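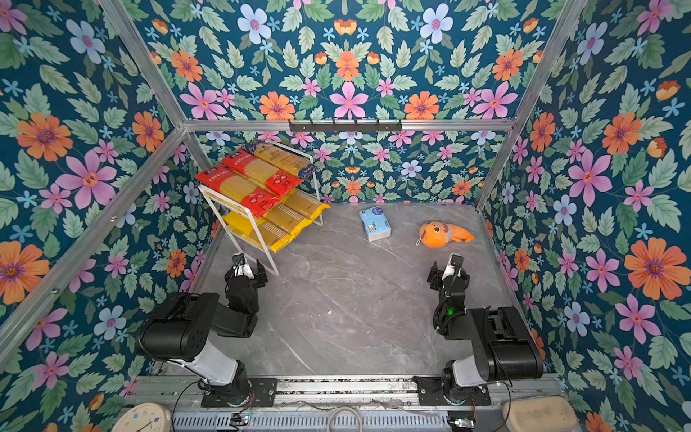 I'd been meaning to get out to the Clorkance open day for a couple of years and finally made it this December. It's 104 kilometres from my door, most of it behind a gravel truck, and I got there in time for the last egg sandwich and a name tag with someone else's name half rubbed off it.

If you haven't been, Clorkance is a workshop in a former carpet warehouse that sets up small arm cells for labs and packing firms, and once a year they let the rest of us in to have a go. I went for the grippers. We're choosing a pair at work and I'm sick of reading spec sheets!

Brigitta Stöckli runs the bench side of things and she put me straight onto the two-arm cell, the one with the big orange and pink flowers papered all over the walls and even the ceiling. It has a marbled top, a white wire rack of dried spaghetti in the back left corner, a little pack of tissues and an orange plush toy, a seal or a fish depending on who you ask. The two arms sit on an aluminium rail along the front, each with a black parallel gripper, and you get ten minutes to do what you like with them.

I started with the spaghetti, thinking it would be the easy one. Nope. The packages lie on a slope with the labels toward you, so if you come in level the fingers meet the wrapping at an angle and skate off. I got the lowest yellow one on my fourth try by tipping the wrist to match the rack. Squeezing harder is no help at all, you just hear the noodles crack (sorry, Brigitta).

The tissues were worse. Close too far and the pack folds in on itself, too little and it slides out the moment you lift. The plush was a treat by comparison, you can grab it pretty much anywhere and it forgives you.

Then we swapped fingers. They had two sets out, the Hunis ones, which are hard and quite narrow, and the Tarkard ones, wider with a soft pad. Going back and forth on the same objects with the same arm was worth the drive by itself. My notes say Hunis for the rack, because they fit between two packages without shoving the neighbour, and Tarkard for anything squashy. Normunds Baranauskienė, who was on after me, came to the opposite view on the rack and we argued about it through a whole cup of tea. He drives much slower than I do, so maybe that's it.

In the afternoon there was a session on controllers. The Frei box lets you cap the closing force from a knob on the front and I loved that, though the menu behind it is a maze. They've been running one cell on it for a 200-hour soak and had the log up on a screen: 2973 grasps, 66 of them drops. I asked what was being dropped and it was nearly all thin plastic wrapping, so I felt a bit better about my morning.

Camera talk I mostly missed (parking meter). I'm told the slides are going out by email.

If you go next year, bring your own awkward object in a bag. A fellow from a bakery had brought crumpets and had the longest queue of the day behind him. I've put my name down for a half day in the spring with both finger sets, and I'll be taking our padded envelopes.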